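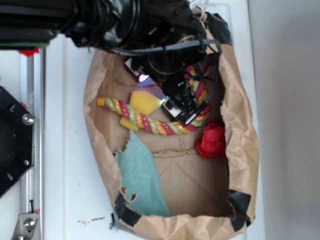

Brown paper bag, braided rope toy inside.

Zodow Pet Supply
Packaging and Outbound Shipping: Minutes
Dec 22, 2018, Sititz warehouse, upstairs meeting room

Chair: Bożena Marciniak (Operations)
Present: Purchasing, Warehouse, Customer Service, Web Store, Finance
Apologies: Returns

1. Minutes of the previous meeting

Accepted with one correction. Under item 4, "outer carton" should read "inner carton." Purchasing to replace the copy on the shared drive.

2. Change from poly mailers to paper bags, soft goods

Purchasing reported that Callance has delivered the first full order of paper bags, 3,260 in the medium size. The small size is on back order with no confirmed ship date. The large size was not ordered, pending the outcome of item 3.

Warehouse stated that medium bags are now in use for rope toys, plush, fabric leads and bandanas. Chews and anything with an oil content stay in poly mailers. Warehouse asked that this be written into the packing instruction, as the evening shift has been working from a verbal briefing only. Agreed.

Finance asked whether the unit cost quoted in May still applies. Purchasing confirmed that it does for the medium size. The small size has been requoted and is higher. Finance will not update the cost model until the requote is received in writing.

Web Store noted that the product pages still say "ships in a recyclable mailer." The wording is to be changed to "ships in a paper bag" for the affected categories only. The chair asked that no claim be made about recycled content until Callance has supplied the paper specification.

Action: Warehouse to revise the packing instruction.
Action: Purchasing to obtain the small-size requote and the paper specification.
Action: Web Store to amend the category wording.

3. Closure and tearing

Customer Service has logged 11 complaints of bags arriving open or torn since the changeover. In most of these the item was still in the bag. Two customers received an empty bag and were sent replacements.

Discussion of cause. Warehouse considers the fold too shallow when the bag is filled past the printed line, which leaves too little paper under the tape. Purchasing considers the paper weight marginal for heavier rope toys with large knots. Neither view could be settled from the complaint log, which does not record item weight or fill height.

Warehouse proposed a double fold with tape applied across the full width. This adds handling time at the bench. Finance asked for a timed comparison before the method is adopted on all benches. The chair agreed and limited the comparison to bench 5 for the time being.

A heavier paper was also discussed. Callance can supply it in the same dimensions, but the existing label adhesive has not been tested on it. Purchasing to request a sample bundle. No order to be placed.

Customer Service asked for a separate complaint code for "packaging open on arrival," as these cases are currently entered under "damaged item" and have to be picked out by hand.

Action: Warehouse to run the timed comparison, single fold against double fold, same mix of items.
Action: Purchasing to request heavier samples.
Action: Customer Service to set up the new code and add fields for SKU and bag size.

4. Carrier dimensions and surcharges

Batista has billed a nonstandard-shape surcharge on a number of paper bag shipments. Finance has compared the November invoices with the dispatch records. The comparison covered 1,737 parcels. Surcharges were applied inconsistently: identical SKUs in the same bag size were charged on some days and passed on others.

Warehouse believes the sorting belt reads a bulging bag as thicker than it is. Flattening the bag before labeling helps with plush and does little for rope toys.

Finance has opened a dispute with Batista and will hold payment of the surcharge lines only. The remainder of the invoice will be paid on the normal terms. The chair asked that the account manager be informed in advance of the due date.

Action: Finance to notify Batista and circulate the reply.

5. Remaining poly mailer stock

Stock on hand is sufficient for the product groups that remain in poly. Purchasing proposed canceling the standing order. Warehouse objected while the small paper bag is unavailable. Standing order reduced by half and reviewed at the next meeting.

6. Returns

Held over in the absence of Returns. One point was noted for that discussion: paper bags are seldom reusable by the customer for sending goods back, and the return label insert still tells them to use the original packaging.

7. Any other business

The tape dispenser on the second bench has a worn blade. Warehouse to replace it from stores.

The label printer maintenance contract is due for renewal. Finance to forward the quote to the chair.

8. Next meeting

Date to be set by the chair once the results of the timed comparison are in. Papers to be sent to Bożena Marciniak.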